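Vintage Receivers & Dish Gear > General Chat
Thread: Selling off the magazine and manual pile – scan first or just ship?

dishrat_omell
Right, need opinions, short on time. Clearing the back room at the Omell shop. Got 14 banker boxes of old satellite and shortwave mags plus service manuals, mostly late 80s into the mid 90s. Landlord wants the room by the end of the month.

Options as I see it
– sell as one lot, pickup only
– break up into single issues and list them, which will take me until I die
– scan the rare stuff, then sell

Anybody done this? What did you get per issue? And does scanning kill the value. My brother in law says yes, I say no.

feedhorn_66
Doesn't kill the value. People who buy paper want paper. I've sold mags that have been up as PDFs for years and still got my price.

Break them up by year, don't go single. Full year with all 12 issues goes way faster than twelve singles. Incomplete years go in a junk lot.

tallgrass_ku
Disagree with feedhorn. Had a near complete run of a dealer newsletter, somebody put the scans up in April, and the paper copies just sat there after. Dropped the price twice. Ended up giving half away with a positioner.

feedhorn_66
Dealer newsletters are a different thing. Nobody collects those for the covers. They want the wiring info, and once the info is free they're done.

tallgrass_ku
So scanning killed the value. Thats what I said.

feedhorn_66
For newsletters!!

dishrat_omell
ok ok. What about the service manuals then. I have a stack for the Vukix receivers, the ones with the separate power supply. Some have the fold out schematics, some somebody has cut out. Who does that.

Shoshana Lyons
Techs do that, I did that. You taped the schematic up over the bench and the book went in a drawer. Sorry!

Don't sell the Vukix manuals without scanning, please. The 328 page one with the alignment section at the back is hard to find, I only ever had photocopies and page 40-something is just black. If you have a clean one I'll pay for the scan AND the postage.

dishrat_omell
I'll look. There's two thick ones, havent opened them. One has a coffee ring on it.

Shoshana Lyons
Coffee ring is fine. Check it's got the tuner pages, the blue ones.

nindham_norm
Shipping. Everybody forgets shipping. Magazines weigh a ton. I sent one box from Nindham to a guy two states over and the postage was more than he paid me for the mags. Small boxes, double tape, and media mail if you're in the US – but read the rules first, mags with ads in them don't qualify. Manuals usually do. They can open it and check. Mine got opened.

feedhorn_66
This is right about the ads. Learned that one too.

coaxial_carl
why not donate them. Theres a radio museum near Serrano that takes paper

tallgrass_ku
They took mine and then they asked me to come get them back. No shelf space. Call first.

coaxial_carl
huh. they were happy with my tubes

dishrat_omell
Called them just now. They'll take anything pre 1985, rest no. I have maybe one box of that. So thats one box gone at least.

Back to price. Guy offered me 795 for the whole lot, sight unseen, he picks up. Tempted.

feedhorn_66
Too low! You've got the early issues in there you said. First year alone is a good chunk of that if the covers are clean and the order cards are still in.

tallgrass_ku
Take it. Seriously. Room by the end of the month, one guy, one truck, cash. You'll spend more than the difference in tape and gas.

Delphine Thibodeaux
I'm with tallgrass on this, mostly. I did it the slow way after my dad closed his dish business. Got 1511 in the end, but it ran the better part of a year and I had boxes in my dining room that whole time. My husband still brings it up.

What I'd do again – pull the ones you care about before the buyer sees anything. Once he's seen the boxes he'll want those included.

dishrat_omell
See thats nearly double though. Hmm.

Delphine Thibodeaux
Nearly double for a year of weekends and arguing with people about whether "good" means "very good". One man sent back a magazine because of a staple.

nindham_norm
Rusty staples are a thing tho. They stain the center pages. I'd want to know before buying.

Delphine Thibodeaux
It was not rusty, Norm.

feedhorn_66
Compromise. Pull the first year and the Vukix manuals, sell those yourself, give the guy the rest for a bit less. He's not counting issues if he's buying sight unseen.

tallgrass_ku
Tell him you pulled them though. Otherwise it's a bit shady.

feedhorn_66
Obviously tell him.

dishrat_omell
Fair. Gonna do that I think. Will message him tonight.

Last thing, how are people storing the ones they keep? Mine were flat in the boxes and the bottom ones have gone wavy. Garage side of the wall, probably damp.

coaxial_carl
plastic tubs

Shoshana Lyons
Not sealed plastic if they're already damp! You lock it in and get mold. Air them out first, stood up and fanned open a little, somewhere dry with a fan going but not blowing right at them. Few days at least. Then tubs.

nindham_norm
Agree w Shoshana. Bags and boards for the good ones. Comic bags don't fit, the mags are too wide, get the magazine size. Upright like records, snug but not jammed. And off the floor.

tallgrass_ku
I just have mine on a shelf. No bags. They're fine. People overdo this.

nindham_norm
Your shelf is in Arizona.

tallgrass_ku
ok yes

dishrat_omell
lol. Right. Writing up the whole plan so I can print it and tape it to the door, shout if something's wrong.

1. Pre 1985 box to the museum, call the day before.
2. Pull first year issues, check covers and order cards.
3. Pull both thick Vukix manuals, check for the blue tuner pages, scan the good one for Shoshana.
4. Go through the remaining boxes for anything loose. Receipts, dealer price sheets, dads old letters. Those stay with me.

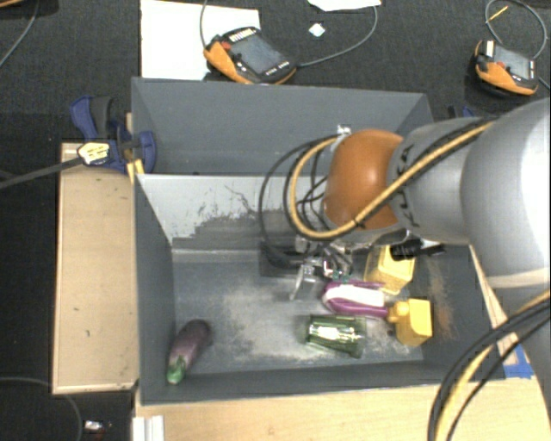
5. Message the buyer, tell him what's been pulled, agree the new number in writing.
6. Keepers stood up and aired with the fan on.
7. Tape, small boxes, labels on two sides. Buyer loads his own truck.
8. Sweep up, keys back.

Shoshana Lyons
Scan at 600 for the schematics, 300 is ok for the text. Grayscale for the schematics, don't use the black and white setting, it eats the thin lines. And don't flatten the spine, the glue on those is brittle. If it's a binder one just take the pages out.

dishrat_omell
Binder one I think. Will check.

feedhorn_66
Step 5 should be before step 2. Don't pull stuff on a deal that might fall over.

dishrat_omell
I'm pulling them whatever he says

Delphine Thibodeaux
Good. Leave it where it is.

coaxial_carl
whats the plan for the dishes btw. you had a 10 footer out back

dishrat_omell
Separate thread Carl. One disaster at a time

nindham_norm
I'd be interested in the mount if its the polar one. No hurry.

dishrat_omell
It is the polar one. PM me. Bring a second person and a breaker bar, the bolts haven't moved since I put them in.

dishrat_omell
Quick update. Buyer came back, fine with the pulled stuff, knocked a bit off, still picking up. Vukix manual is the full one, blue pages and all, coffee ring on the cover only. Shoshana check your PMs, sent you the first few pages to see if the quality's ok before I do the rest.

Shoshana Lyons
Got them!! Readable right down to the resistor values, yes please keep going. Page 40-something too when you get there, I've been wanting to see that page for years.

tallgrass_ku
Told you to take the deal

feedhorn_66
He took MY deal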